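Keeping Basil and Parsley Going After Picking

Posted 2026-07-09 by Coralie Grimshaw

Basil cut in the morning is often limp by supper. Most of that comes down to how it was cut and where it sat. These are the habits I have settled on since 2021, when I gave up one bed of lettuce and put it all in herbs.

Cut basil just above a pair of leaves, never halfway down a bare stem. Two new shoots come from that spot and the plant stays bushy. Water the bed the evening before you pick. Flower buds get pinched off as soon as they show, even if you don't need any basil that day.

Stand the stems in a glass with an inch of water and leave it on the counter, out of the sun. Basil turns black in the refrigerator. Parsley is the opposite. It goes in a glass too, but in the refrigerator door with a plastic bag set loosely over the top, and the water wants changing every 2 days.

Don't wash either one until you are ready to use it. When you do, swish the leaves in a bowl of cold water, lift them out, and let the grit stay on the bottom. Roll them in a dish towel for a few minutes before chopping. Damp leaves stick to the knife and bruise.

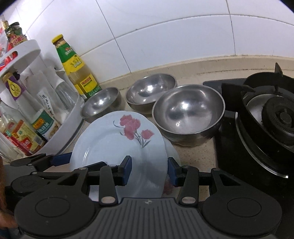
White plate with a scalloped edge and pink flowers.

For drying, parsley does fine on a screen in a dark closet. Tie thyme and oregano in small bundles and hang them upside down. Keith Bolger, who gardens down the road in Neltomham, dries his oregano in paper bags with a few holes punched in the sides, and the bag catches whatever falls. Basil dried this way tastes like hay to me, so I freeze it.

To freeze basil, chop it with enough olive oil to make a wet paste and spoon it into an ice cube tray. Once the cubes are solid, move them to a freezer bag and write the month on it. Mine from September usually last until spring. One cube is enough for a small pan of sauce.

Chives are the easiest. Snip them with scissors straight into a jar, put the lid on, and freeze. They stay separate and you can shake out what you need.

A few odds and ends:

Mint belongs in a pot. If it is already in the ground, cut it back hard and pull the runners.

Save parsley stems for stock. They keep in the freezer alongside the onion ends.

Cilantro bolts in hot weather whatever you do. Sow a short row every few weeks and let the last one go to seed for coriander.

Rosemary can stay on the bush until you want it, at least until hard frost.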